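Lab visit: Plenddale robotics group, open afternoon
Apr 3, 2023

Notes typed up on the train home, so forgive the gaps.

Got to Plenddale late, parking is a nightmare, go in by the north gate if you ever visit. Sign-in, badge, stairs. Missed the welcome talk and walked straight into the Mellik session, the one I came for anyway. Mellik is their training setup for pick and place: an arm learns to go for a part in simulation first, and only later gets tried on real hardware at the Brovulley site. The hardware was not on show. Everything we saw ran on the big screen and two desktop machines under it.

The idea in short. You build a room in the simulator, put in a table and an arm, put a part on the table, let the thing practice. Then you change the room and do it over. Floor, walls, light, camera position, where the part lies and which way it's turned. The method people call it randomization, and the bet is that if the policy has seen enough odd rooms, the real one is just another odd room. Old idea by now, fine. What's new here is how they pick the changes.

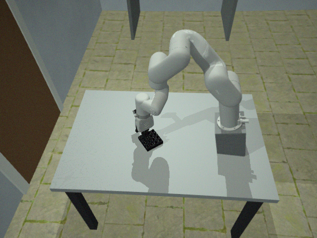 Instead of drawing every setting blind, they keep a score for each kind of change and spend more of the runs on the kinds the policy does badly on. Shadows turned out to be a big one early on. Wall color hardly mattered. They start with 1,000 runs drawn flat across everything, then go to 3,000 picked by score, then stop and test. Asked if they ever go further and the answer was "when we have the machine time". Sounded like my office.

Bit on camera views. They render from more than one spot and the policy only gets one view per run, so it can't lean on a fixed corner of the room to know where it is. Somebody in the front row wanted to know about depth sensors. Not used, plain color images only. I scribbled down the reason and now can't read my own writting.

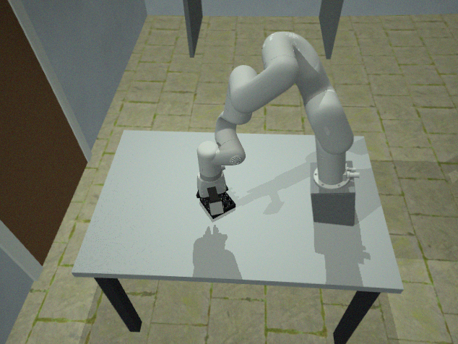
Mellik simulation, arm low over the table, shadows on.

Results, as far as I caught them. With the flat draw the policy needed about 40 hours of training before they'd call it usable. With the scored draw, less, but they wouldn't put a number up until the paper is out in September. Fair enough. They did show a plot without units — the two lines split early and stay split. One person's seed, or several? Several, 3 per line, and the spread was drawn on. Good.

Less good: all of it is one arm and a small set of parts. Failures were mostly the fingers coming down slightly off to one side, and the scoring doesn't know the difference between a near miss and a total miss. A fail is a fail. To me thats the weak spot, and it's the first thing I'd fix before adding any more rooms.

Then coffee, then the Nseir demo, which I only half watched (planning software, nice graphs). Back for the question round.
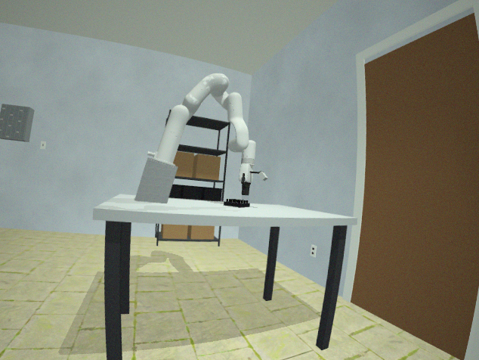
Maricruz Becerra didn't agree with me about the scoring. A graded score was tried, she said, and the policy learned to collect near misses and stopped getting any better, so they went back to plain pass or fail and would do the same again. She'd sooner see the test set grow, more parts and uglier ones, and she thinks the hardware numbers from Brovulley will settle it either way.

OK, maybe. I'd still like to see that failed run written up, it's the kind of thing that never makes it into the paper.

Handouts were gone by the time I reached the table. Slides are supposed to be mailed to everyone on the sign-in sheet, will pass them on when they show up.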